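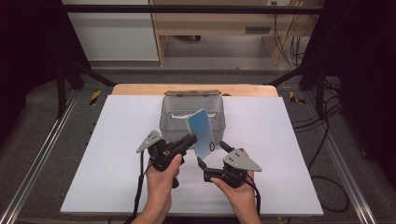
I finished the Cotwood reprint of Ezra Mallari's journals last night, all 246 pages of it, and I'm not sure I believe a word before page 70.

For anyone who missed my earlier grumbling, Mallari was a circuit preacher who rode between the river towns, founded a chapel at Fullon and left behind a diary that his followers have been quoting ever since. Cotwood has put it back in print with a new introduction by Florian Hubmann. It's a handsome paperback. The type is small but readable, and they kept the original spelling, which I like.

My trouble is with the conversion story. Mallari says he was thrown from his horse in a storm, lay in a ditch until morning and got up a believer. Fine. People do have nights like that. But he wrote this part decades later, when he already had a chapel to keep full, and it follows the pattern of every other conversion story of the period so closely that you could swap the names out. The horse, the ditch and the verse from Isaiah that comes to him at dawn. Hubmann calls it "strikingly vivid." I'd call it strikingly familiar.

Svenja Lehner made this point years ago in her little study of the Fullon chapel, and Hubmann gives her one footnote. One! She compared the printed diary with the letters Mallari sent his sister and found that the sister had never heard of any ditch. In the letters he starts going to meetings because the lodging house was cold and the meeting hall had a stove. I find that man a lot more interesting than the one in the storm.

To be fair, the middle of the book is very good. Once Mallari stops explaining himself and starts complaining, he's wonderful company. He complains about the food at Bakker's Landing. He complains about a deacon who hums. There's a stretch in November where he preaches to up to 10 people a night in a barn and writes down exactly what was in the collection plate, including a button. I trust the button completely.

Then the healings begin, and I'm back to squinting. There are 2 that get the full treatment, and in both the sick person is unnamed and moves away soon afterward. Burgi Grabner, who lent me her copy of the older edition, thinks I'm being unkind and that a diary isn't a court record. Maybe so. But the back cover says "a faithful eyewitness account," and I didn't write the back cover.

I also wish somebody had done an index. If you want to find the quarrel over the hymnbook again you'll be flipping for a while (it's in chapter six, near the end).

So should you buy it? If you care about this corner of church history, yes, but read Lehner first if your library has her. Skip the introduction until you're done. I'm going back to the letters next, assuming the interlibrary loan ever turns up.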